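Notes for Unit 7: Sorting and Shelving Returned Stock in a Small Lending Library

Reading for this unit: the Ayaaba branch manual, sections on intake and repair. Bring the worksheet from Unit 6.

## 1. Terms

**Return**: an item handed in at the desk or dropped in the book slot.

**Discharge**: removing the loan from the borrower's record. An item is not discharged until its barcode has been scanned and the title on the screen matches the title in hand.

**Holding shelf**: the shelf where discharged items wait before sorting. Items on the holding shelf show in the catalog as "recently returned."

**Snag**: any item that cannot go straight back to its place. Snags include reserved items, damaged items, items with missing parts and items owned by another branch.

## 2. Order of work

1. Empty the book slot before opening.
2. Discharge everything before sorting anything. Mixing the two steps is the usual source of items that are on the shelf but still on a borrower's record.
3. Pull snags.
4. Sort the rest by section, then by call number.
5. Shelve.

The Nekley branch discharges and sorts in one pass. Its collection is small enough that errors are found quickly. Do not copy this practice in a branch with more than 1,000 items on open shelves.

## 3. Condition check

The check is done by hand at discharge. Open the front cover and let it fall under its own weight. A sound hinge holds the cover in line with the text block. A weak hinge lets the cover drop below it, and the endpaper will often show a split along the gutter. Fan the pages once from front to back and once from back to front. Stop for stains, loose leaves and objects left between pages. 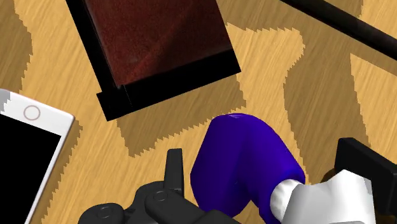 Grade the item A, B or C. Grade A goes to sorting. Grade B has wear that does not affect use: rubbed corners, a faded spine, pencil marks. It also goes to sorting, with a note added to the item record. Grade C has a fault that will get worse with the next loan and goes to the repair bin. When the choice is between B and C, use C.

Water damage is always C. A damp book must be kept apart from other stock, standing on its tail with the pages slightly open. Do not press it and do not use a heater. If there is visible mold, seal the item in a bag and fill in the withdrawal form.

## 4. Call numbers

Numbers after the decimal point are read one digit at a time, so 641.249 comes before 641.3. Most misplaced nonfiction comes from reading the decimal part as a whole number. Where two call numbers match, file by the letters below them. "Nothing" files before "something": 641.3 comes before 641.3 B.

Oversize items carry an O above the number and have their own run of shelves. The Plalletti branch files them on the bottom shelf of each bay, and the catalog does not show this.

## 5. Shelf spacing

Leave the last quarter of each shelf open. Full shelves damage spines, as readers pull on the top of the spine to get a tight book out. When a shelf passes this limit, move stock forward by a whole shelf and update the bay label on the same shift.

## 6. Exercise

Using the Travside practice list, put the call numbers in shelf order and mark the three errors in the printed sequence. State the rule broken in each case. Hand in the marked list with the grading sheet from section 3.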